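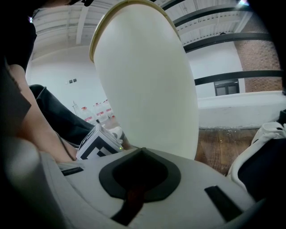
By Berenice Zamudio, with notes from Wilmer Ospina

Many of you wrote in to ask why the hand-held gripper sessions stopped for most of April, so I thought I would sit down and tell it properly. We had a fault, it was a sneaky one, and I'm sorry we took so long to spot it!

The trouble was in the tracking. Each gripper works out where it is partly from the black and white marker blocks, and one of our units had started to report itself a little lower than it really was. Wilmer found it while replaying session 111, where the fingers seemed to pass straight through the floor (he called me over to look, and I'm afraid I laughed). The cause was a mount screw that had worked loose inside the shell - such a small thing, and you would never feel it in your hand.

By then we had 357 recordings from that unit. We have set all of them aside, and Natalia Maldonado is going through them to see which can be saved. So far 32 look fine.

Nothing was broken and no one was hurt, I'm glad to say. But if you have a Fladamero gripper out on loan, please check the mount before you start, and again after any knock. If it wobbles at all, stop and write to Wilmer.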